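Buy the dull gripper

Most of the talk about two-arm setups is about the arms. Reach, payload, how smooth the motion looks in a video. I think that is the wrong place to spend your attention, and often your money. The fingers decide more than the arms do, and thin, soft stuff shows it faster than anything else.

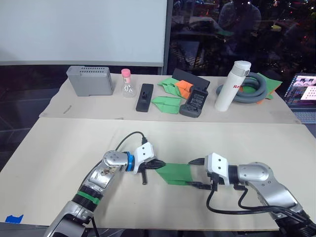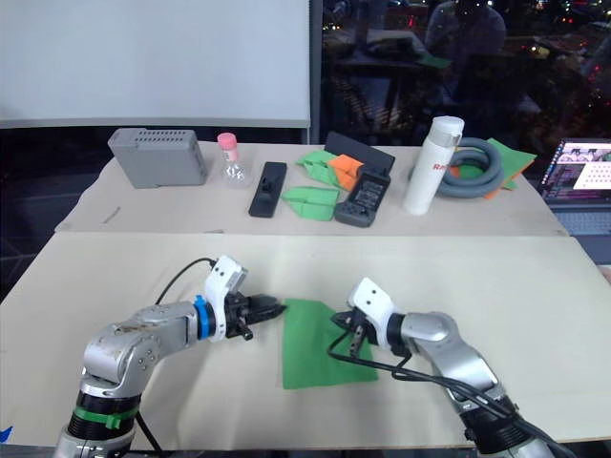 Two arms, green material, plain black fingers.

Last May I sat down with quotes from Gesetti and Davden. Gesetti wanted to sell us a hand with 7 settings for grip force. Davden had a basic parallel gripper that opens and closes. On paper it was no contest, and I argued for the Gesetti. I was wrong. We spent 35 days on its controller and had very little to show for it.

A simple gripper fails in ways you can see. It misses the edge, or it pinches too much and drags. You move the approach lower and try again. A clever hand fails somewhere inside its own software, and then you are writing to support.

Kristýna Zelenák at Šimko disagrees with me. She says a simple gripper only pushes the hard part onto whoever is programming the arm. That is fair - but I would still choose to have the hard part where I can reach it.

My advice to a small shop is to get the basic pair, keep spare fingertips in the drawer, and run 400 tries on your own material before you ask for a second quote.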